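We use cookies to remember your settings and see which tips get read. Accept all | Manage choices

Small drawers, small bits: sorting out the bedroom clutter

Written in a rush between loads of washing, so excuse the order.

Drawers first. Take the whole thing out, don't pick at it. Tip it on the bed. If it's on the bed you have to finish before you sleep, that's the only trick I've got.

Sticking runners: rub a candle stub along them. White candle, not a coloured one, the colour comes off on jumpers. Soap works too but smells for weeks.

Musty drawer? Bicarb in a saucer overnight, shut the drawer. Hoover the corners after. Lining paper, cut it 5mm short all round or it rucks up at the back. I use the plain Trornari roll, 800 cm long, did the whole chest and the bedside with a bit over.

Tangled necklaces. Lay flat, good light. Drop of baby oil on the knot, two pins, work from the middle. Never pull the ends. For wooden beads skip the oil, it marks them, just use a blunt needle and patience. Talc is fine on metal chain, bit messy.

Dull silver: foil in a bowl, bicarb, hot water, in and out quick. Not for anything with stones or cord. Cord bracelets want cool water and a dab of washing up liquid, then dry flat on a towel. Dont wring them, the cord goes fuzzy.

Storage. Ice cube trays for earrings. Egg boxes if you've no trays. Straws for thin chains, thread one end through and fasten the clasp. Lâm Ung wrote in to say cup hooks inside the wardrobe door, screwed in at 4cm gaps, and she's right, been up since February and not one tangle. Check the door is thick enough first!!

Keep pairs togther. Small button, one earring through each hole. Does for studs, hoops no.

Bedspreads. Wash patterned ones inside out at 30. A Sunow double is 270 g a square metre and it does fit my drum, just, but nothing else in with it. Two tennis balls in the dryer. Creases: hang it damp over the banister, pull the corners square, leave it. No iron.

Moths, cedar blocks, sand them lightly twice a year to bring the smell back.

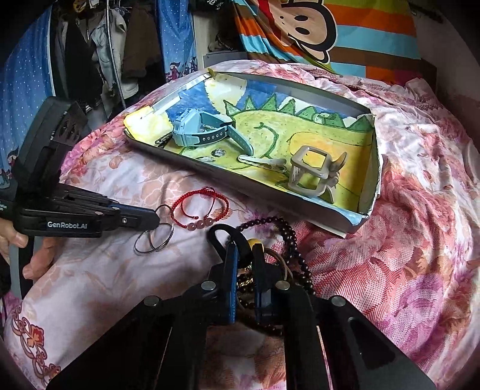
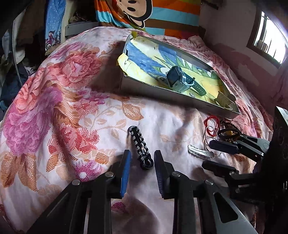
Floral bedcover, good big surface for sorting.

Get our tips by email, one a month. Enter your address and press Sign up. Unsubscribe any time.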